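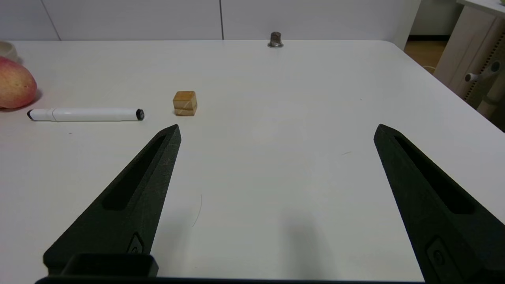
White tabletop, from just above.

1/ Notes on white work surfaces, mostly paint and upkeep. I refinish tables and shelving for a small shop and get the same questions every month, so I'm putting the answers in one thread.

2/ "White" on a can label tells you very little. Most whites carry a small amount of yellow, gray or blue. Put a sheet of printer paper next to a painted sample and the tint shows right away.

3/ Check samples under the lamp that will hang over the table. A white picked by a north window can look green under a cheap LED. Leonie Ruppert keeps three bulbs on one switch strip for this and I have copied the setup.

4/ Sheen matters more than shade for desk work. Gloss wipes clean and throws the lamp back in your eyes. Dead flat holds every pencil mark. Satin is the usual compromise.

5/ Yellowing. Oil-based white yellows fastest in the dark – under a desk pad, inside a drawer, behind a monitor. Some of it comes back after a few weeks of daylight. Water-based acrylics hold their color much better.

6/ Prep for a previously varnished top: wash, rinse, let dry, sand, vacuum, wipe, prime. Stain-blocking primer if there are knots. I finish-sand the primer at 400 by hand with a soft block. Power sanders cut through at the edges.

7/ Three thin coats beat two heavy ones. On the last July batch I used Parnix satin with a foam roller and got a finish I'd sell. The same roller with Lenz left fine bubbles until I thinned it slightly.

8/ Dry is different from cured. I leave tops 48 hours before moving them and tell customers to keep cups, laptops and rubber feet off for a few weeks. Rubber feet are the worst offender. Plasticizer moves into the paint and the mark is permanent.

9/ Cleaning: damp microfiber, a drop of dish soap, dry cloth after. No melamine sponge on satin. It is an abrasive and it leaves shiny patches that only show at a low angle.

10/ Correction to 7: Anneliese Tiedemann points out that the Lenz can I used was old stock with a different thinning limit on the label. Go by the label on your own can.

11/ Chips: touch up with a small artist's brush, two passes, let each one level. Keep leftover paint in a small jar filled to the top and write the date on the lid.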